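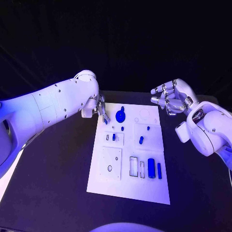

Akua Abubakari
Lab Instructor, Equipment Planning for Automation

Hello again, everybody! Before you fall in love with a pair of arms, price the hands, because hands are where beginners' budgets go to pieces. Ask Rindidier and Neveck for separate quotes on arm, hand and cables — and on spares, please. Small pegs need fine fingers, and those cost more to repair.

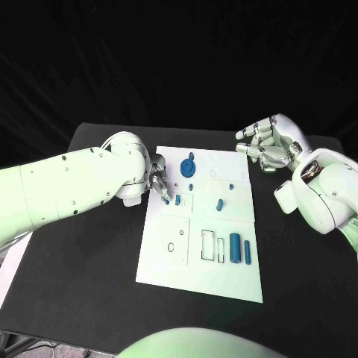 Next, put down the cheap things: table, curtain, task board, extra pegs. My last list had 29 lines, and I still forgot shipping. Bring your draft to Ekow Essien by December and leave one column free for his notes.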